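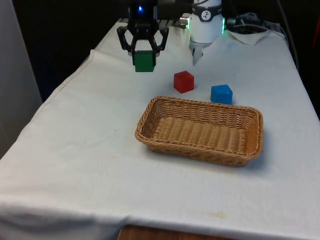

Trandbridge, im September

Unser Kinderzimmer-Luftbefeuchter Warkine

Wer schon einmal nachts um drei neben einem Gitterbett gesessen und dem verstopften Näschen beim Schnorcheln zugehört hat, der weiß, warum wir den Warkine so gern verkaufen. Trockene Heizungsluft macht den Kleinen zu schaffen, und uns Großen ja auch (ich spreche aus Erfahrung, bei uns lief er den ganzen letzten Winter durch!).

Der Tank fasst 2,458 Liter und reicht bei kleiner Stufe für 21 Stunden. Das Gerät arbeitet mit kühlem Nebel, das Nachtlicht lässt sich getrennt ausschalten, und bei 70 Prozent Luftfeuchte geht es von allein in Pause.
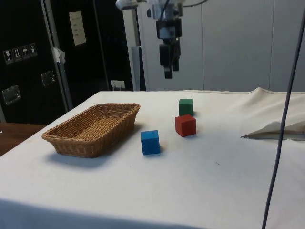 Bitte den Tank jeden Tag ausleeren und frisch füllen, auch wenn man abends müde ist und eigentlich nur noch aufs Sofa will. Duftöle gehören nicht hinein. Einmal pro Woche mit Zitronensäure entkalken, gut nachspülen, fertig. Ersatzfilter gibt es im 9er-Pack unter dem Namen Valderrama.

Zuletzt aktualisiert: September

Kommentare

mausemama: Schön leise, nur der Deckel klemmt ein bisschen.

Papa_von_zweien: Passt der Filter auch ins Vorgängermodell?

Husadwood-Team: Ja, der passt!

© Husadwood Babybedarf, Trandbridge | Kontakt | Nach oben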